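Snack counter

A snack counter is a small selling point for ready-to-eat food, usually set up on a single table, ledge or cabinet inside a building that has some other main purpose. Libraries, bus depots, swimming pools, theaters, repair shops and offices all have them. The range is short, the prices are low, and most customers are in front of the goods for less than a minute. Within that minute a surprising amount of craft is at work, and the snack counter has gathered a rich set of customs that differ from town to town.

The term is sometimes used for the canteen or the kiosk, but most writers keep the three apart. A canteen cooks. A kiosk has its own walls and roof. A snack counter borrows both its roof and its customers from somebody else, and it is this borrowed quality that gives the form so much of its charm!

Origins

Selling a bite to eat where people are already waiting is very old, and no single place can claim it. Bakers' trays outside bathhouses, fruit baskets in theater lobbies and tea tables in rail stations all have a fair claim to be ancestors. The modern counter took shape once wrapped goods became common. A wrapped bar or a packet of crackers can sit out all day, which meant that a table could be stocked in the morning and left looking much the same until evening.

In the town of Skimham the tradition is especially well recorded, thanks to the notebooks of Aurelia Dumitrescu, who ran the counter in the Anghel ferry hall and wrote down what sold at each sailing. Her pages are a delight. She noticed that passengers bought sweet things before a crossing and salty things after it, and that a sandwich cut in triangles outsold the same sandwich cut in rectangles by a wide margin. The notebooks run to 700 pages and include sketches of table plans, complaints about wasps, and a long argument with herself over whether pears belong beside cheese.

Goods

Stock falls into two broad groups. Shelf goods include candy bars, nuts, crackers, gum and drinks in sealed containers. Day goods are made or delivered fresh and have to be sold soon after: sandwiches, rolls, cut fruit, boiled eggs, slices of cake. A counter that sells only shelf goods is easy to run. Day goods bring people back, though, and many regular customers will name a particular sandwich when asked why they prefer one counter over another.

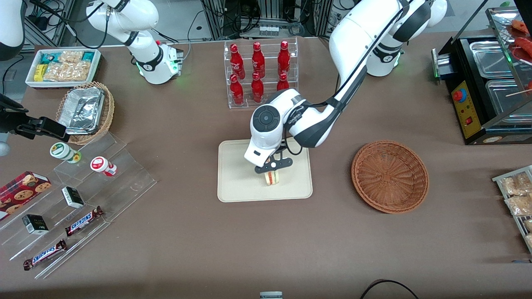

A sandwich with a thin filling, held over a beige tray.

The sandwich deserves special mention. Counter sandwiches tend to be thin, partly for price and partly for ease of eating while standing up. Fillings follow local taste with great loyalty. Tomato and lettuce is popular in many places, while Zeddale is known for pickled beet with soft cheese, a pairing that visitors often doubt and then order twice. Iraís Esquivel, whose book Standing Lunch is the fullest study of the subject, tasted sandwiches at 200 counters and found mustard at nearly all of them. Her chapter on bread is worth seeking out for its loving account of crusts alone.

Layout

Arranging the table is where counter keepers really show their skill. The oldest rule is that tall things go at the back, and stepped stands grew out of it. A stand with several levels lets a buyer see every row at once and makes a small stock look generous. Baskets do the opposite job: they invite the hand in, and they suit loose items that would look untidy on a shelf.

Cloth is another favorite topic. Plain, dark cloths hide crumbs poorly but make wrappers stand out. Checked cloths forgive everything. In Skimham a white cloth once meant that fresh rolls were expected before noon, and older residents still read it that way.

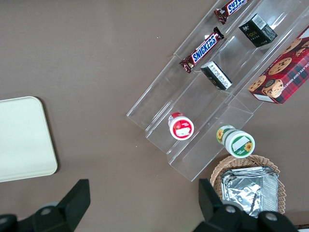

Placement by price is a more recent idea. Mimoza Dimitriou, a shop designer from Zeddale, studied three counters over one January and moved the same goods to different rows each morning. Candy sold best just below eye level, nuts sold equally well anywhere, and mints sold only when they stood next to the place where people paid. Her findings were taken up quickly by neighboring counters, and the "mint corner" is now a fixture across the region.

Payment

Many counters have no attendant. Customers leave coins in a dish or a slotted tin, an arrangement known in Skimham as "paying the plate." The Skarell bus depot has kept an unattended counter for decades, and its keeper, Marius Bratu, reported that the plate usually came out slightly ahead, as people without change tended to round up. Larger counters use a card reader or a monthly tab.

Festivals and clubs

Zeddale holds a Counter Day each spring, when keepers set up side by side in the covered market and visitors vote for the best table. Attendance has grown to roughly 2000, a wonderful figure for an event with so little to sit on. Prizes are given for best sandwich, best use of a single shelf and friendliest sign. Brândușa Oprea has won the sign prize more often than any other keeper, most memorably with a card that read "Yes, the last one is for you."

See also

Canteen
Honesty box
Packed lunch
Tea trolley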